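From: Telmo Cabello
To: soser-users
Subject: Re: [soser-users] Right arm dropping out mid-reach, left one fine

Hi Noelia, hi all,

Sorry for the slow answer, I was up at Clondmont most of the week and the wifi there is what it is. Quoting you so people can follow:

> On the two-arm cell we have a fault I can't pin down. The job is
> picking clothes out of a bin and putting them on hangers. The left arm
> will run all afternoon. The right arm goes into the bin, gets hold of
> something, starts to lift, and then the wrist goes limp and the
> controller throws a 'joint lost' error. The rest of the arm holds its
> position, so you end up with a gripper flopping about over the bin. It
> has done it 11 times since I started writing them down. Ximeng thinks
> it's firmware. I've reflashed twice and I'm not convinced. It once let
> go just as I was leaning in to free a sleeve, and it gave my knuckles
> a fair old whack, so I'd like to get to the bottom of this before
> somebody has a worse day than I did.
>
> Noelia

First things first, please stop leaning in! I know, I know, I've done it as well. But a wrist that has dropped off the bus can come back on the bus, and when ours did it went straight to its last commanded position at full speed. Rajkumari had a pair of scissors in her hand at the time, cutting a cable tie, and we were very lucky that all it cost us was the scissors. Since then the rule here is power off at the wall switch before any hand goes past the front rail, and the software stop doesn't count. The software stop just tells the controller to quit sending moves. If the controller has already lost track of a joint you're trusting the very thing that's broken.

Now the fault. I don't think it's firmware either, and I'd bet a decent lunch on the cabling. We chased almost exactly this for 9 days in September, on a cell we use for the same sort of job, and we went through all the stages you're going through. Reflash, swap the board, swap the board back, blame the power supply, blame Adoración's kettle (which did share a socket, to be fair).
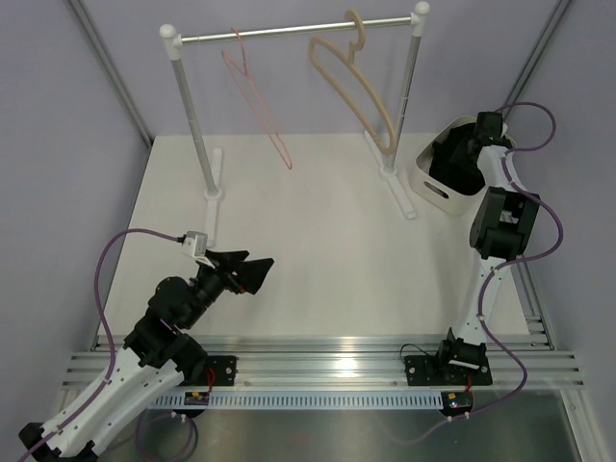
What gave it away in the end was plotting the errors against the height of the wrist. I should have done that on the first morning. Every single one was in the same narrow band, just after the gripper comes up out of the bin and before the arm swings across. It didn't care what was in the gripper, or whether there was anything in it at all. I ran the move empty at a quarter speed and it still dropped out, only less often, and that pretty much ruled out the load for me.

So I did the low-tech thing. With the power off, I moved the arm through the lift by hand with a meter on the bus line, and near the top of the band the reading jumped about like mad. The servo lead inside the wrist had been pulled tight by the lift so many times that one of the crimps had worked loose in its plug. You couldn't see anything wrong from the outside. You could tug it gently and it would stay put. It only opened up when the wrist was bent and the lead was pulled sideways, both together.

Why one arm and not the other? Ours had the same asymmetry and it puzzled me for ages, but the bin arm does a deep reach, down and back up, over and over, and the other one mostly waggles about in free air near the rack. Our log had 3620 bin reaches on the right arm when it first went. The left had done a fraction of that.

What I'd do in your shoes, more or less in this order:

Plot the errors by joint angle. The log has it, it's the columns after the timestamp. If they bunch up, it's mechanical or cabling. If they're scattered all over the place then I owe Ximeng an apology.

Power off, swap the wrist lead with the one from the left arm. If the fault moves across with the lead you've got it, and you haven't spent a penny.

Look at how the cables are tied down at the base end. We had ours pulled up far too snug, because it looked tidy. Adoración redid it with more slack and a looser tie, and checked it by hand through the whole range before switching on again. Watch that the extra slack can't snag on the bin or the rack, though – a big loop catching on something is its own sort of bad day.

Then there's the bit in the config that I think everyone should change, whether they've got this fault or not. By default the Soser controller tries to pick a lost joint up again on its own and carry on. Turn that off. The setting is rejoin_on_loss, set it to no, and the whole arm will stop and wait for a person to clear it. Yes, it's annoying when you come back from lunch and find it sulking. I'd still much sooner have that.

One thing I haven't solved, and maybe somebody on the list has: when our wrist goes limp with a bit of cloth in the fingers, the stopped arm just sits there holding its own weight, and the shoulder motor gets properly hot. Manzano's people told me they lower theirs slowly to a rest position before cutting the power, but that seems to mean moving an arm you've just decided you can't trust. Has anyone tried a plain mechanical prop, or a spring? Rajkumari has a sketch for one and I'll put it up once she's happy with it.

Noelia, could you send me the raw log as well, not only the error lines? Mine needed the minute before each dropout to make any sense. And if you do find a loose crimp, take a close-up of it please, I'd like to compare it with ours. The spare leads we bought through Cenura were a bit longer than the originals and have behaved so far, so I can post you one if you're stuck.

How are the knuckles?

Telmo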